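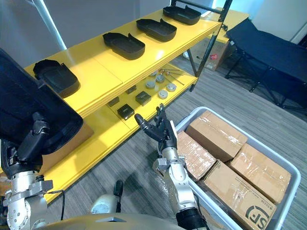

Black trays on the upper level of the yellow bench, small parts on the level below.

The Yellow Bench

Zoriana Romaniuk wanted one long bench for her workshop in Skemley, and she wanted it to be a color you could find a dropped screw on. She got yellow. Petro Panasiuk of Hrynyshyn, a furniture shop two streets over, built it in July and delivered it in sections, which is why there are seams across the top.

The bench has two levels. Trays go on the upper one, set in a row. The lower level takes whatever is small enough to get lost: little square blocks, round gray caps, thin metal rods. Romaniuk had drawers before this and didn't like them.

"I opened the same drawer all morning," she says. "With a shelf I just bend down a little."

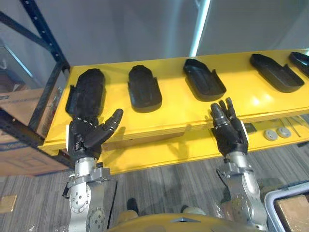 The black trays came later, from a small molding company called Plollano. They are deep enough to hold a part without it sliding around, and they can be moved one at a time. Romaniuk tried flat ones first, for four weeks, and sent them back. She paid $109 for the set that stayed.

Panasiuk made the front edge thick on purpose. People lean on a bench, he says, and a thin edge chips. He would have liked a foot more length, but the wall decided that. The gray carpet was already in the room, and Romaniuk kept it – it is easier on the knees when something rolls off.

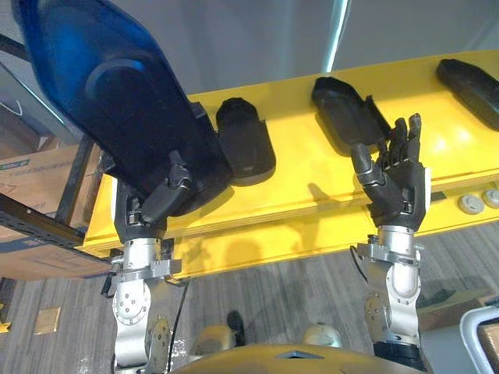 Leaving room

Anum Ghumman, who set up the storage, put black metal posts with punched holes beside the bench so the shelves there could be moved up or down later. Cardboard boxes are stacked behind the posts. She would rather see them on the shelves, but they are handy and they stay for now.

Her main rule is about the top. Trays stay in a line with a gap between them, and one may be empty. An empty tray is a place to put the next thing.

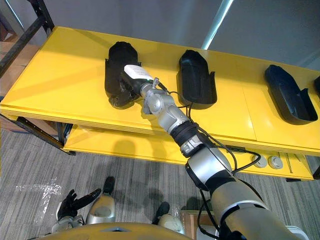 Romaniuk has ordered a second bench from Panasiuk, the same height and the same yellow. It will cost $1,645 before delivery and can hold up to 4 more trays than the first. Ghumman has asked for a third level on that one. Panasiuk is still thinking about it – he doubts anyone will want to bend that far.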